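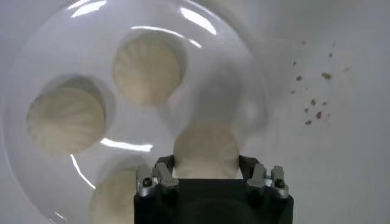

Bart Verbeke wrote in after our last call to say that he has steamed buns at home for years and still loses the bottoms of half of them when he takes them out. Could we please test that part as well as the cooking? We can, and we are looking for people to help us do it.

Call for participants: steamed buns at home

Foltilix is preparing a booklet on steaming for home cooks. It will be printed in a run of 4,000 and given out with Hermans kitchen orders. Before the text is settled we want to see it used by people who did not write it. We need 24 participants for sessions at our kitchen in Drirkilby in December.

What you will do

Each session lasts two hours. You will work at a table of your own with an electric steamer, a glass lid and a large round plate. The buns are made and shaped beforehand, so no skill with dough is needed. You fill the steamer, follow the printed page, take the lid off when the time is up and move the buns to the plate. You then do it again with a second version of the page.

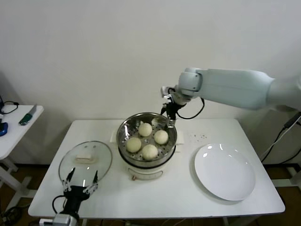 A batch is four buns, spaced out on the tray so that they do not touch as they swell. You may use tongs, chopsticks, a spoon or your fingers once they have cooled enough, and you are welcome to bring a tool from home. We will note which bits of the instructions you go back to and whether the buns stick or tear. You are not being marked.

Who can apply

Anyone aged 18 or over. We would like a mix of people who steam food every week and people who never have. You must be able to lift a hot lid safely and stand for short periods (a stool can be provided). The buns contain wheat, so the sessions are not suitable for anyone with a wheat allergy or coeliac disease.
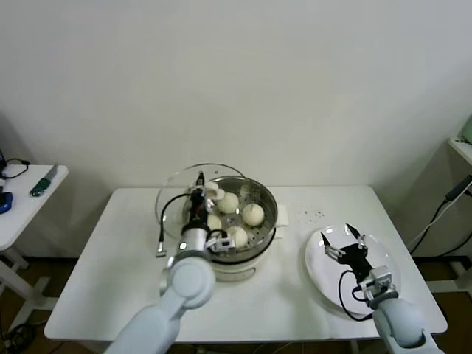 Lids are a particular interest of ours. Water collects on the underside of the glass and drips on to the buns if the lid is tipped the wrong way, and the draft page on this is not clear enough yet. Expect to be asked about it.

Payment

£100 per session, paid by bank transfer. Travel is not covered. You can take your buns home, so bring a box.

How to apply

Write to Roel Van Beek at Foltilix, Drirkilby, by 10/28/24. Give your name, a phone number, how often you steam food and whether you prefer mornings or afternoons. Please mention any allergies. Applicants will hear from us either way before the December sessions begin.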